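Section 6: Washing and drying down-filled things at home
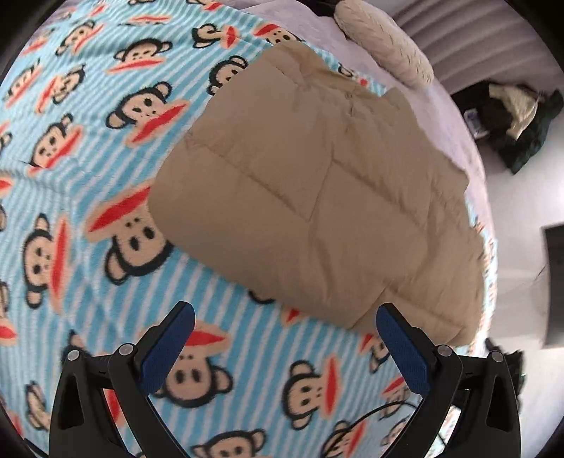 I put off washing anything with down in it for years, and I've since done it often enough to have opinions. So this section covers vests, jackets, small quilts and the odd pillow, all in an ordinary front loader. If yours is a top loader with a tall post in the middle, skip to the hand-wash notes at the end — that post can pull a seam open.

Before you start

Read the care label. If it says dry clean only, believe it. Then empty every pocket (I once washed a whole packet of throat sweets, never again), do up the zips and snaps, and go over the seams with your fingers. A hole the size of a pinhead will let out far more fluff than you'd think possible. Two or three stitches in matching thread will hold it.

You'll need a down wash, the liquid sort. I use the Brokulora one because the shop in Tultbridge stocks it, but any soap made for down will do. Don't use your normal powder or, worse, softener, which coats the feathers and leaves them flat. You'll also want three clean tennis balls or wool dryer balls.

Washing

1. Pull out the detergent drawer and rinse it under the tap. There's always a blue sludge at the back of mine.

2. Run the empty machine on a short rinse. I skipped this for ages and couldn't work out why everything came out smelling of the last load.

3. Dab any grubby bits, usually the collar and cuffs, with a drop of the down wash and a soft toothbrush. Leave it 19 minutes. (Fine, twenty, but my kitchen timer sticks.)

4. Turn the item inside out and put it in by itself, or two small things together if you must. It needs room to move.

5. Choose the delicates or wool programme at 30 degrees, with the spin at 1,000 or lower. My old Marinho only offered 600 or 1,200 and I always went for the 600.

6. Add the down wash, following the amount on the bottle. More soap just means more rinsing!

7. When it finishes, run a second rinse, and a third if you can still see suds when you squeeze the fabric.

Caution: lift it out with both hands underneath, like a sleeping cat. Wet down is heavy and the inner walls between the channels can tear if you haul it up by one shoulder.

Note: it will look dreadful at this point. Thin, lumpy, slightly see-through in places. I nearly binned my first one, and Rungnapa Nuchit from two doors down talked me out of it over the fence.

Drying

1. Press the water out between two towels. No wringing.

2. Set the tumble dryer to low, put in the item and the balls, and give it half an hour.

3. Take it out, shake it hard, and break up the clumps with your fingertips, working along each channel. Put the telly on for this bit.

4. Repeat steps 2 and 3 until there are no lumps left. A vest takes me three or four goes. A quilt can eat a whole Sunday.

5. Hang it somewhere airy overnight before you put it away.

Caution: never use the high setting. The shell fabric on most of these is nylon or polyester, and it can melt or go shiny where it touches the drum.

Note: if it smells a bit like a wet dog, there's still damp inside. Back in it goes.

If you haven't got a dryer, lay the thing flat on a Turnent rack or any wide airer, turn it every few hours and fluff it each time you turn it. I'd only try this in July or thereabouts. In winter it takes days and the filling can go musty before it dries.

Hand-wash notes

Use the bath, with lukewarm water just deep enough to cover. Stir in the down wash first, then push the item under and squeeze gently until the air comes out. Let it soak for an hour, drain, and rinse until the water runs clear — this takes longer than you'd like. Press it against the side of the bath to get the worst of the water out, then go to Drying, step 1.

Storage is in Section 7, including what I think of vacuum bags.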